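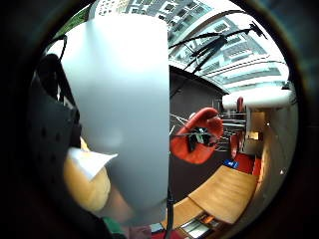

皮をむく手間さえなければ果物はもっと食べられているはずだ、とナタリー・ファン・ベークは繰り返し主張してきた。手が汚れる、皮の置き場に困る、昼休みは短い。彼女の挙げる障壁はどれも日常の感覚に合っており、聞き手の多くはそこでうなずいてしまう。筆者らも当初はうなずいた側である。しかし調査票を読み返すほどに、うなずいた根拠が自分たちの経験以外にほとんど見当たらないことが気になり始めた。

印刷する｜メールで送る
カテゴリ：食と暮らしの研究 ＞ 消費行動 ＞ 論文

4　「手間仮説」の再検討

4.1　仮説の出どころ

果物の摂取が伸びない理由を調理・可食化の手間に求める議論を、本稿では便宜上「手間仮説」と呼ぶ。前節で見たように、仮説の形は論者によってかなり違う。強い形では、手間が摂取量を直接に決めるとされる。弱い形では、手間は価格や嗜好と並ぶ要因の一つにすぎない。困ったことに、強い形で提示された仮説が、反論を受けると弱い形に退き、政策提言の段になるとまた強い形で戻ってくる。

国内外の普及資料で最も頻繁に引かれるのは、トヴホルム（Tovholm）で行われた質問紙調査である。回答者は825名で、柑橘類を「もっと食べたいが食べていない」と答えた者に理由を選ばせたところ、「皮をむくのが面倒」が首位になった。資料の多くはここで引用を終える。

設問そのものを見ると事情はやや違ってくる。選択肢は順序が固定されており、「皮をむくのが面倒」は先頭に置かれていた。「もともとあまり好きではない」という選択肢はない。「もっと食べたい」と一度答えた人に嫌いだと言わせるのは確かに不自然だが、その結果、健康によいものを食べたいと答えておくべきだと感じた人の行き場が、面倒という無難な理由に集まった可能性は残る。アンセルモ・アパサはこの点を早くから指摘し、選択肢を入れ替えた小規模な再調査を提案していたが、実施の記録は確認できなかった。

なお、調査を請け負ったプルストゥス（Plustus）に選択肢の順序を問い合わせたところ、原票の写しは得られたが、予備調査の有無については回答がなかった。予備調査がなかったと断定するつもりはない。報告書にその記載がないというだけである。

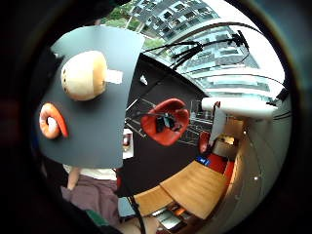
質問紙の弱点を補うものとして持ち出されるのが販売データである。スーパーマーケットのヴァンデンベルヘ（Vandenberghe）では、むき身の柑橘を容器に詰めた商品「ズコラ」（Zukora）の導入後に柑橘売場全体の売上が伸びたとされ、手間仮説の有力な裏づけと見なされてきた。だが伸びたのは売上金額であって、重量ではない。むき身は同じ重さの果実より高く売られる。買い手の一部が袋入りの果実からむき身に移っただけでも金額は増え、食べられた量は変わらないか、場合によっては減る。

重量の推移を示した資料は、筆者らの知る限り一つしかない。それも容器の内容量300グラムと400グラムの二種を合算したもので、可食部だけの重さであるむき身と、皮を含む袋入り果実の重さがそのまま足されている。可食部の割合で換算すれば比較はできるはずだが、品種別の内訳が公表されていないため、換算係数を選ぶ段階で結論がどちらにも動いてしまう。筆者らは換算を試みたうえで、その結果を本稿に載せないことにした。どの係数を採っても恣意的だと言われれば、返す言葉がない。

導入の時期も問題になる。ズコラが店頭に並んだのは2月で、柑橘の出回りが厚く、価格も下がりやすい。前後の比較だけで導入の効果を語るには、少なくとも前年同期の数字か、導入しなかった店舗の数字が要る。マリソル・サムディオは、店舗の選定が「売れそうな店から」行われた以上、対照となる店舗はもはや存在しないと述べている。筆者らはそこまで悲観しないが、現在手に入る範囲の数字で因果を語れないという点では彼女に同意する。

4.2　手間は測られているか

さらに根本的な疑問として、先行研究は手間を測っているのかという点がある。所要時間を用いるもの、主観的な面倒さを尋ねるもの、手の汚れへの不快感で代用するものがあり、互いの相関はめったに報告されない。時間がかかっても面倒だと感じない人はいるし、すぐにむけるのに爪の間に残る感触がいやで避ける人もいる。両者を「手間」の一語でくくれば、どのような結果が出ても仮説は支持されたように見える。

所要時間を用いる研究にも注意がいる。むき始めと終わりの定義が書かれていないものが多い。白い筋を取る時間を含めるか、房に分ける時間を含めるか、手を洗いに立つ時間はどうか。アズラン・ヨーの整理によれば、定義の違いだけで同じ作業の長さは大きく変わりうる。筆者らが読んだ範囲でも、筋の扱いを明記した論文は少数であった。筋を丁寧に取る人ほど柑橘を好むという逆向きの関係も考えられ、その場合、手間の大きい人ほどよく食べるという、仮説とは反対の相関が現れることになる。

実際、よく食べる人はむくのがうまい。うまいから食べるのか、食べるからうまくなったのかは横断調査では分けられない。手間仮説の支持者は前者を当然のように採るが、後者を退ける証拠は示されていない。子どもの頃に家で柑橘が箱で届いたかどうかといった変数のほうが、よほど多くを説明するかもしれない。これも推測であり、筆者らの側にもデータはない。

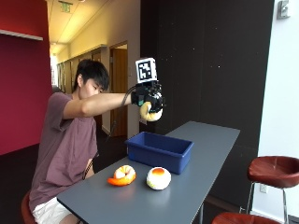 【4.3　職場・教育機関の食堂における事例】

食堂での介入研究は、質問紙や販売データより信頼できると一般に考えられている。シルヴィア・ドレジャルの報告は35か所の食堂を対象に、丸ごとのオレンジと切り分けたオレンジの取得率を比べたもので、後者が明らかに高かった。規模も手続きも、この分野では丁寧な部類に入る。

それでも読み方には留保がいる。第一に、測られたのは取得であり摂取ではない。皿に載せたあと残した人は数えられていない。切った果実は小鉢で出され、ほかの副菜と一緒に盆に載せやすかった。丸ごとの果実は会計の先の籠に置かれていた食堂が多い。つまり形状と置き場所が同時に変わっており、どちらが効いたのかは分からない。ドレジャル自身は本文でこの限界を認めているのだが、引用する側がそれを落とす。

第二に、丸ごとの果実は持ち帰ることができる。午後に席で食べた分、鞄に入れて帰宅後に食べた分は、食堂内の観察では最初から捉えられない。持ち帰りを禁じていた食堂とそうでない食堂を分けた集計は付録にあるものの、区分の基準が利用者への聞き取りによるため、同じ食堂でも人によって答えが食い違っている。

第三に、むくという動作は食堂の食卓では目立つ。汁が飛ぶ、匂いが立つ、皮の山ができる。人前での遠慮を手間と呼んでよいかどうかは言葉の問題に見えるが、対策はまるで違ってくる。遠慮が主な障壁であれば、必要なのは包丁を入れた果実でも高価な容器でもなく、皮入れと濡れ布巾かもしれない。この比較を行った研究は見つからなかった。図3に示すようなむきかけの果実を机に置いたままにできる状況と、相席の混んだ食堂とを、同じ「手間」の条件として扱うことには無理がある。

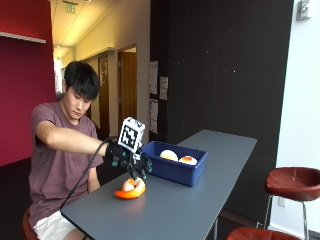

図3　皮が一部むかれたオレンジに手をかける着席者。

4.4　小括

以上の検討から、手間仮説の強い形を支える証拠は乏しいと考える。弱い形については、否定する材料もまた乏しい。面倒だから食べないという人は現にいるだろうし、その人たちにむき身の果実を勧めることに反対する理由もない。筆者らが問題にしているのは、金額で測った売上、順序の固定された選択肢、取得率という性質の異なる三種の数字が、同じことを三度確かめたかのように並べられてきた点である。

費用の議論も抜けている。むき身の商品は日持ちが短く、容器を要し、売れ残れば丸ごと捨てられる。家庭の手間を減らした分は加工場の手間に移っており、そこで働く人の時間は、これまで見たどの論文でも手間に数えられていない。

今後の調査には、少なくとも可食部重量による摂取の記録、選択肢順序の無作為化、むく作業の開始と終了の定義を求めたい。いずれも特別な設備を要しない。匿名の査読者の一人からは、要求が厳しすぎれば現場の研究が止まるとの意見をいただいた。もっともな懸念であるが、止まって困るほどの知見がすでに積み上がっているかどうかについて、筆者らは査読者ほど楽観していない。

次節では、同じ基準を用いてりんごと梨に関する文献を検討する。刃物を必要とする果実では、安全上の配慮という別の要因が加わる。

このページを印刷｜この論文をメールで知らせる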